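Zetham Two-Arm Collection Guide
Section 6. Recording the drawer task

Read Section 5 first. If the arms have not been homed since the last power cycle, stop here and home them.

The drawer task looks easy, and that is the trouble with it. New operators get a handful of clean openings in their first hour and decide they are producing good examples. Most of what they produce is the same example over and over. This section is written by people who have thrown away a lot of drawer recordings, and it assumes you would like to keep yours.

6.1 What you are recording

One episode is one attempt at one instruction, from the start pose to the end pose. The standard instructions for this task are:

open the drawer
open the drawer and put the corn inside
take the object out of the drawer
close the drawer

Pick one before you begin recording. Do not pick it afterward to fit what the arms ended up doing. A fumbled "put the corn inside" does not become a successful "open the drawer" because the first half went well. The older Cabral sets were relabeled that way, and we have never found a reason to trust them.

6.2 Before the first episode

1. Clear the table of anything that is not part of the task. Scuffs and pencil-like streaks on the surface can stay. Do not scrub them off halfway through a set.

2. Put the small wooden cabinet toward the back of the table with the drawer handle facing the operator's side. Check that you can pull the drawer by hand without the cabinet sliding. If it slides, see 6.6.

3. Place the toy corn between the cabinet and the right arm, if your instruction uses it. Its angle should change from episode to episode. Its general area may stay the same for one block, then must move.

4. Open both grippers fully. Bring each arm in from its own side and hold it clear of the cabinet.

5. Look at the head camera view. The whole cabinet, the corn and both grippers should be visible. If a forearm hides the handle before the episode has even started, move the arm.

6. Start the Skutevlow recorder and wait for the frame counter to move. The green banner only tells you the program is open. It has stayed green through entire sessions in which no frames were written.

Caution: Keep your hands off the table while the arms are enabled. If the cabinet needs a nudge, disable first, then nudge. The pause key holds the arms in place but leaves them powered.

Head camera views for comparison with your own:

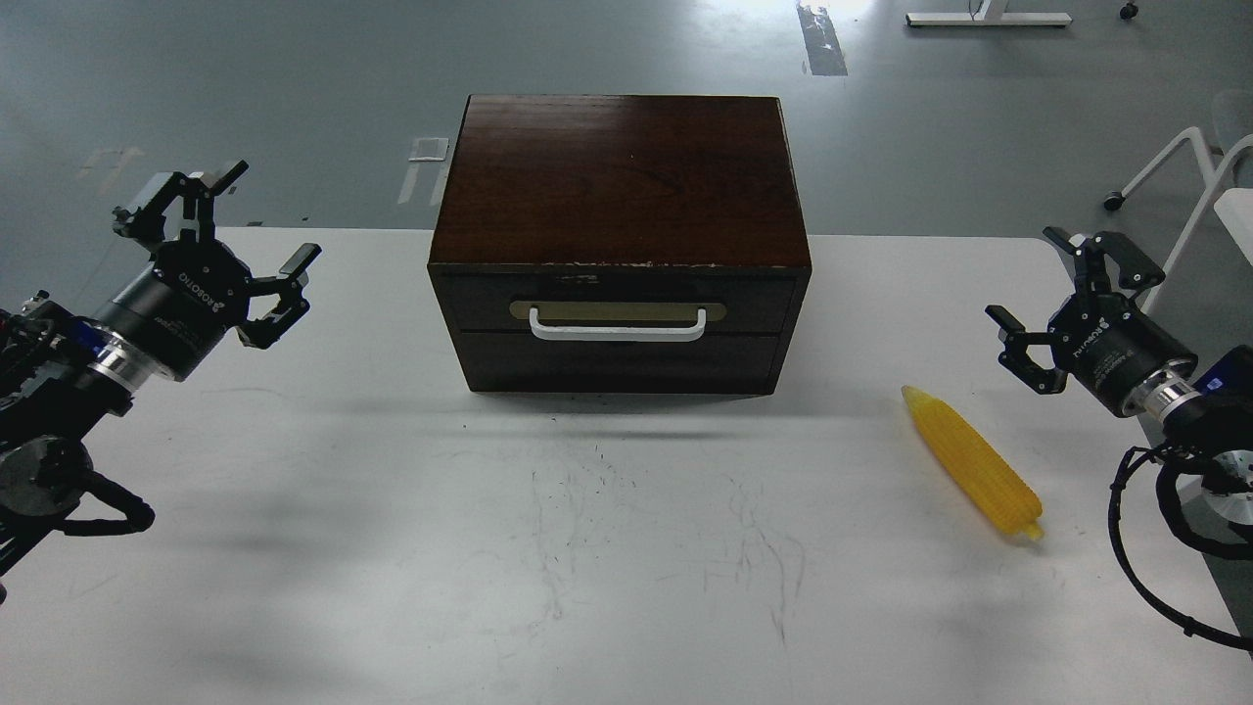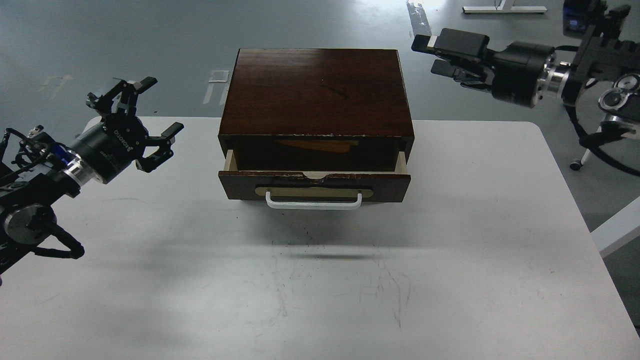
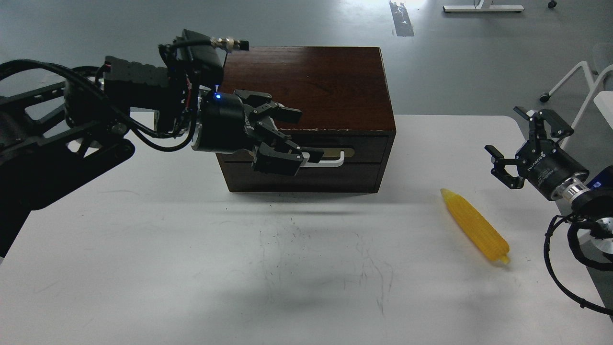
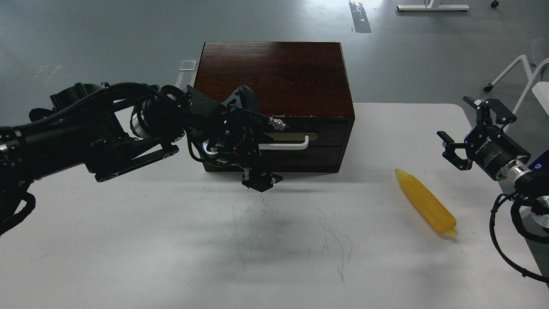

6.3 Recording an episode

1. Press Record. Hold still for 2 seconds. Episodes that begin with the arms already moving are rejected by the checker, and the checker is right about this one.

2. Move one arm toward the handle. Either arm is allowed, but write down which one you intend to use for the block.

3. Bring the fingers to the handle from the front or from slightly above. Slow down over the last bit of travel. You are wearing a headset and judging depth from a picture, and your sense of how close you are is worse than you believe.

4. Close on the handle, or hook it with one finger. Both are acceptable. Record some of each.

5. Pull straight back. If the drawer sticks, ease off and pull again. Do not wrench it sideways.

6. Release the handle fully before you lift the gripper away. A finger left behind the handle will drag the cabinet with it.

7. For instructions with the corn, use the arm nearer to it. Lift high enough to clear the drawer front, lower, then open the gripper. Dropping from a height counts as a failure even if the corn lands inside.

8. Return both arms to the start pose. Hold still, then press Stop.

9. Mark the episode Success, Failure or Discard before you reset the table.

Note: Discard is for recorder faults, bumped cameras and people walking into the workspace. It is not for episodes that embarrass you. A missed grasp followed by a second try is worth keeping, and we get far too few of them. Mark it Success if the task was finished.

6.4 Varying the setup

The manual for the previous release asked operators to "introduce natural variation." We doubt that phrase ever changed what anyone did. Use the schedule instead.

Every 10 episodes, shift the cabinet a hand's width to the left or right, or turn it slightly.

Every 10 episodes, change how far open the drawer starts. For "open the drawer" this means fully shut or barely cracked. For "close the drawer," anything from a short gap to nearly all the way out.

Every 20 episodes, switch the arm that works the handle.

At each break, change the room lighting if you can.

Do not change all of these at once. If something goes wrong in the set, you will want to know where it started.

A larger count does not make up for a skipped schedule. In January, Ingeborg Ruchti reviewed a drawer set of 412 episodes from the Trarkness station and found that the cabinet had been moved almost never. The policy trained on it opened the drawer nicely as long as the cabinet stayed put. Shifted a few inches, it reached for the old spot and closed on air. She then tried 57 episodes recorded to the schedule and got a policy that was clumsier but at least went to the handle. We would not build a theory on one comparison. We did change the guide.

6.5 How many episodes

The planning sheet says 200 per instruction. Treat that as a number for booking operator time. There is no test behind it, and the same number appears on the sheet for tasks that have nothing in common with this one.

Train a first policy early, well before you reach the total, and watch it run on the table. Do not go by the loss curve alone – it will go down whether or not the arm can find a handle. Write down where the policy fails and record more episodes there.

Also be wary of the Quality Score that appears beside each episode. It rewards short, smooth motion. An operator who chases it will stop recording corrections, and a policy that has never seen a correction has nothing to copy when its first grasp slips.

6.6 Problems

The cabinet slides when the drawer is pulled.
Put non-slip mat under it, trimmed so that it does not show. Holding the cabinet with the second arm is allowed only if the instruction file says so.

The drawer comes all the way out.
Stop recording and mark the episode Failure. Disable the arms, refit the drawer by hand and start again from 6.3.

The gripper reports closed but the handle is not between the fingers.
Usually a depth error by the operator. Back off, look again, retry in the same episode.

The cable on the forearm blocks the view of the handle.
Approach with the elbow lower, or switch arms. Do not tape the cable to a moving joint.

The arm lags behind your hand.
Check the network first. Recording through lag is a waste of an afternoon: the stored commands and the stored images will disagree, and nothing downstream will fix that, whatever the release notes say about automatic alignment.

6.7 End of the session

1. Park and disable both arms.

2. Open three episodes at random and play them to the end. Check that the images move, that the gripper values change and that the label matches what happened.

3. Copy the set to the station drive. Compare the episode count on the drive with the count in your log. If they differ, keep the local copy and report both numbers.

4. Enter the arm used, the cabinet shifts and any faults in the session log. "Went fine" is not an entry.

Section 7 covers trimming and export.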